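Subject: Re: Kitchen corner: what to keep out and what to box up

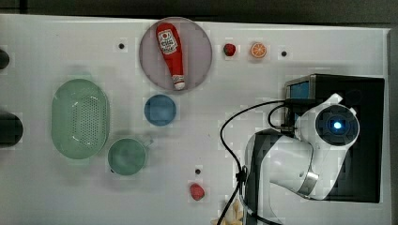

1. Crockery and the colander

The green oval colander stays. It is the one thing that gets used every session, mostly as a fruit bowl or a boat, and it takes up less room than the two Mallis baskets we had before. The green mug can live with it. I would also keep the translucent grey plate and the small blue dish, as they are different enough in size that the children can sort them without help.

2. Play food

The strawberry and the orange slice are in good order. The ketchup bottle has had a wash and can go back out. The rest of the play food is in the Wijaya box on the second shelf. There were 20 pieces in it when I checked in April and I have not added any since. If you take a piece out for the story table, please put it back in that box and not in the dressing-up drawer.

3. Storage

The Kunlow tubs are the right depth for the plates but the colander will not go in with the lid on. I suggest we leave it on top of the tub. We could buy a bigger one, but the bigger one does not fit under the bench. I measured it and it is too tall by 3 cm.

On the question below about washing, I do the hard pieces in the sink with ordinary washing-up liquid and leave them on a towel overnight. The soft ones go in a pillowcase on a cool wash. They need a full day on the rack before they go back in a tub or they start to smell. Last time I put them away too early and had to do the lot again.

On sharing with the Jastberg group, I have no objection. They would need to collect before 9 in the morning, as the cupboard is locked after that until we open up. They should have their own tub. Mixing the two sets was what caused the trouble over the saucepans last year, and we are still one lid short.

I can do the labels. If anyone wants different wording on them, let me know before I print.

On the kitchen corner, an earlier message said:

> I have been through the cupboard and there is far more in it than
> we put out. Could we agree on a smaller set for the kitchen corner
> and box up the rest? At the moment everything gets tipped on the
> floor in the first ten minutes and clearing it takes longer than
> the play does.
>
> My questions are:
>
> - which plates and bowls are we keeping out
> - does the play food stay together or get split between tubs
> - what do we do with things that will not fit in a tub
>
> Also, how are people washing the soft pieces? I have been wiping
> them and it does not do much.
>
> The Jastberg group have asked if they can borrow the kitchen things
> on the mornings we are not in. I said I would ask here first.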